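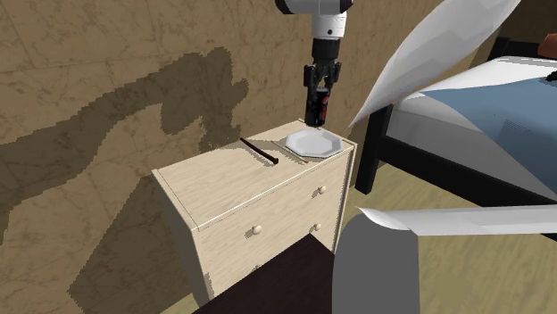 Course Handout 6: Releasing a Grasped Object

Instructor: Osvaldo Pacheco
Revised 2023-09-09

Purpose

This handout covers the last stage of a pick-and-place task, from the end of the transport motion to the opening of the fingers. Students should have finished the Bromel exercises on grasp planning before they begin. All work is done in simulation.

1. Task definition

The target is stated as a relation between two objects: the can is to rest upright on the plate. The planner receives the pose of the plate, the pose of the can in the gripper, and the height of the supporting surface. The chopstick-like object on the nightstand is treated as an obstacle and must not be moved.

2. Approach

The arm comes down from above. Side approaches are ruled out in this assignment, as the bedpost beside the nightstand narrows the free space. The planner first finds a pre-place pose 70 mm above the plate and then a straight vertical path to the place pose. Joint limits are checked along the whole path.

3. Detecting contact

When the lower edge of the can is only slightly above the plate, position control alone is no longer adequate. A small error in the estimated plate height will either press the can into the plate or drop it. The controller therefore changes to a guarded move: it descends at low speed and stops when the vertical force at the wrist passes the threshold in the Pluver configuration file.

4. Perception

The plate is pale and lies on a pale wood surface. Segmentation by color performs poorly under these conditions, and students are expected to use depth. The shadow on the wall must also be kept out of the object mask. Of 215 trial runs in last December's section, 17 failed for this reason.

5. Release and retreat

Open the fingers evenly, wait until the can's velocity falls below the limit, and retreat straight up. Lateral motion is not permitted until the fingers are clear of the can.

Submission

Submit the planner source, the force log and a one-page report through Fanside. Reports without a force log will be returned ungraded.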